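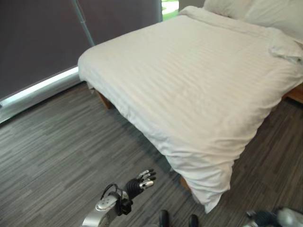
April, 16:10. Duvet corner again. Left hand coming up to the foot end from below, fingers open, thumb out.

- grip threshold down to 36, was squashing the fold before
- wrist cable loop still too big for my liking. Clip it back, Podden clips in the drawer by the vice
- blind down, daylight under it still upsets the depth. Tape??
- approach speed left alone for now

Bogumił reckons start the close 3 cm lower so the thumb gets behind the cloth. Will try tommorow with his numbers, log from line 1,068 on.

Need: fingertip pads (Skornby ones), M3 washers, a longer hex key. Whoever has the Drosdale charger pls put it back on the shelf.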